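Batitton review: the scheduling tool that gave me my evenings back

Posted 2018-06-15 by Gemma Dal Bello

I've been blogging for long enough to remember when you wrote a post, pressed publish and went to bed. These days the post is the easy part. Then come the pins, the tweets, the Facebook page, the Instagram picture with its thirty hashtags, and by the time I've done all that my tea is stone cold and so is my husband.

So when Hiba Obeidat mentioned Batitton in our bloggers' group I signed up that same night. I've used it on both my blogs since November and I absolutely love it!

The idea is simple. You write your updates in one go, drop them on a calendar, and it sends them out to each account at the time you choose. I know, plenty of others do that. I had Katov before this and it did the job, but every post had to be set up separately for every account, and the calendar was so tiny on my laptop that I was forever putting things on the wrong day.
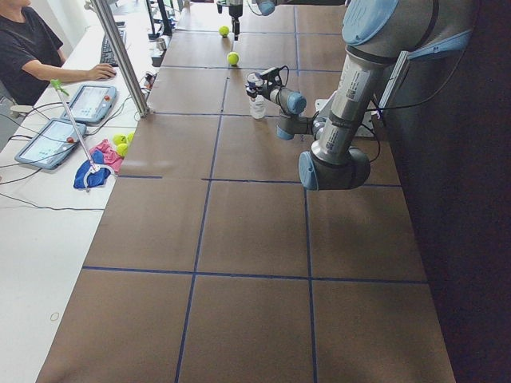 With Batitton you write the update once and then tweak it underneath for each network (shorter for Twitter, chattier for Facebook), all on the same page. I do mine on a Sunday afternoon with the radio on and it takes me 2 hours for the whole week. It used to be an hour a day, easily, and most of that was me wandering off to look at other people's kitchens.

My favourite bit is the recycling box. You tick it on an old post and it goes back in the queue a few weeks later with a new opening line, which you write yourself. I've got years of posts nobody new has ever seen, and my rhubarb chutney recipe had 393 visits last month after sitting there gathering dust. My Pinterest followers are up to 1238 as well — I did a little dance round the living room when I saw that.
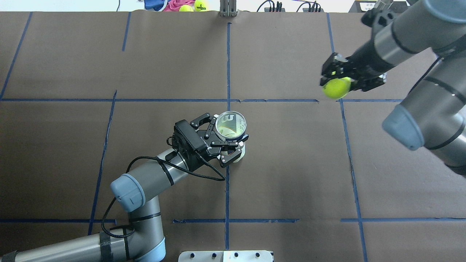
Blue tape grid on brown paper.

Now the grumbles. The phone app is slow, and it logs me out whenever it feels like it. You can't tag people in Facebook updates, so I still go in and do those by hand. Pictures need to be the right size before you upload them or it chops the top off, and I lost a lovely cake that way. Cinzia Sala tells me Brikix sorts the cropping out for you, but it costs more and I haven't tried it myself.

The free plan covers two accounts, plenty if you're just starting out. I pay for the next one up, with room for 5, and I haven't regretted it once. I wrote to the help desk about the logging out and had a proper answer from a real person the next morning — still not fixed, mind you, but they were very nice about it!

Would I go back to doing it all by hand? Not a chance. Four and a half stars from me, and the other half when they mend that app.

Filed under: Blogging, Tools I Use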